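The Fruit Bowl Problem: How a Shared Kitchen Decides What to Eat First

Final project report, Household Studies seminar
Nawal Cherkaoui, Virgilio Tiongson, Lilibeth Ocampo
Supervisor: Toshiko Maruyama

1. Where the question came from

Darton House has 38 residents, one kitchen and a long tradition of throwing away fruit. The house buys it communally, everybody agrees it is a good idea to buy it, and then a good share of it goes soft in the company of people eating toast. Our first proposal was a study of the whole refrigerator. Dr. Maruyama read it, asked whether any of us had looked inside the refrigerator lately, and suggested we narrow the topic. We narrowed it to fruit.

Our question was simple enough to fit on the sign-up sheet: does the way fruit is set out on the table change which pieces get eaten and which get left? We had a secondary question about whether residents would follow a written instruction taped to a wall. That one was answered by lunchtime on the first day, and we dropped it.

2. Background

There is a fair amount of writing on food waste at home, most of it concerned with dates on packages. Fruit has no date, so people go by color, by squeezing, or by what their mother did. Nestor Tagle, who ran the kitchen rota before us, left a binder of notes in which he complains that residents take the fruit on top and "excavate" only when they are desperate. We liked the word and used it as a category.

We also borrowed the idea of a reach cost from an earlier project in this seminar: a thing you have to move something else to get at is, for practical purposes, farther away. A lime under two oranges might as well be in the next building.

3. Setup

We used three arrangements, each kept for the same length of time and restocked every morning from the same delivery.

Arrangement A was the status quo, a deep ceramic bowl at the end of the counter, filled until something rolled off.

Arrangement B was a shallow tray with the fruit in a single layer. It looked like a museum display and took up half the table.

Arrangement C was the basket. Lilibeth found it in the cupboard under the sink, red plastic, full of holes, and certainly older than the three of us would like to eat out of. We washed it. The holes turned out to be a real advantage, as a person could see what was at the bottom without digging. We set it on the flowered tablecloth that Virgilio's aunt had donated to the house, strawberries and all, and let a few pieces sit out on the cloth beside it. These loose pieces we called "outliers," a joke that got less funny each time it appeared in the spreadsheet.
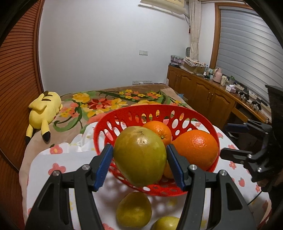 The outliers were Virgilio's idea and he would like that recorded. His reasoning was that a full container asks you to make a decision, while a piece of fruit on its own seems to have been decided already. He also predicted that the green fruit would do badly whatever we did with it. Residents associate green with sour, or with not yet, and will wait for it to turn some other color until it turns brown.

Each piece taken was marked on a tally sheet by type and by position: top, middle, bottom or loose. At the end of each day we sorted what was left into keep, cook and compost. "Cook" was mostly an optimistic word. There was one batch of marmalade, and we will not be reporting on it.

4. Results

Over the whole study we logged 317 pieces taken. The bowl did worst by every measure we had. Its bottom layer was almost never touched, and most of our compost came from there – so Nestor's binder was right, and he has been told.

The tray did best for even use. Every type got picked, and the leftovers at night were a fair mix. It was also the arrangement people complained about most, as there was nowhere left to put a plate. By the third day somebody had stacked the fruit at one end of the tray, turning it back into a bowl without the sides.

The basket came in between, closer to the tray than we had guessed. Oranges went first, as they did everywhere. The loose pieces were taken sooner than anything inside the basket, green ones included, which ruined half of Virgilio's prediction and proved the other half. He has asked us to describe this as a mixed result.

5. Problems

The tally sheet depended on residents picking up a pencil before breakfast. We believe the morning numbers are low. We found one entry reading "several" and another reading "grapes," on a day when we had no grapes.

Ripeness was never properly controlled. We tried a squeeze scale from one to five, but Lilibeth's three was my four, and a fruit that has been scored by three researchers in a row is a softer fruit than it was. We stopped after two days and went by eye.

We also moved the table once, to get at a leak, and the light was different afterward. We can't say if that mattered.

6. What we would change

A longer run, for one thing, starting in June when the delivery has more variety in it. We would drop the tray unless the house gets a bigger table. We would also try the basket with the older fruit left out on the cloth and the new fruit inside, to see if the loose spot can be used to move the pieces that need moving.

The basket has stayed on the table since we finished. The ceramic bowl now holds keys, takeout menus and one onion.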